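Vakden Bimanual Teaching Station
Order no. 3713
Reading time: 2 min
Last updated: 2019-10-22

The Vakden station records two-handed insertion tasks taught by remote control. The operator drives both arms through the Rirnen hand controllers, and joint positions are logged with the head view. No task code is written.

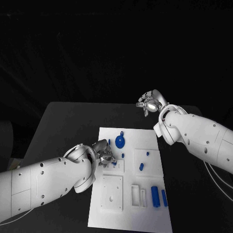

Left hand at a small blue peg, right hand raised.

The Roltar task board carries white fixtures and blue parts in several sizes. Fixtures can be moved between sessions. Each hand is mapped to its own controller, so one arm may hold position while the other works. Hand scaling is set per operator and stored with the session.

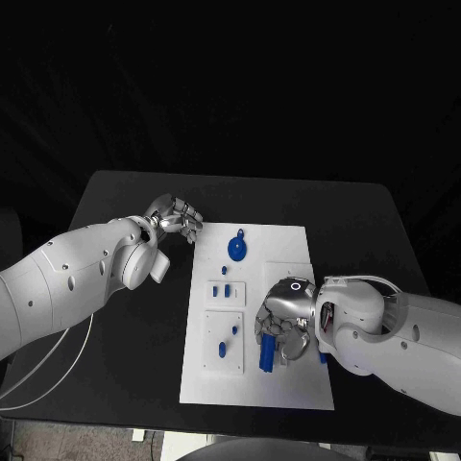
Right hand gripping a blue cylindrical peg over the board.

Recording
Maximum session: 151 minutes
Stored operator profiles: 8
Export: one file per demonstration, with operator marks

Slow approach mode reduces controller gain near the board. It is switched on by foot pedal and is advised for small pegs.

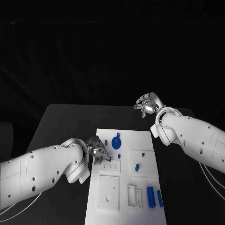 Pugh writes that slow approach should be the default for new operators, and that fast demonstrations of peg work had to be recorded again. The default can be changed under Profile, Motion.

Contact sales | © 2019 Vakden | Back to top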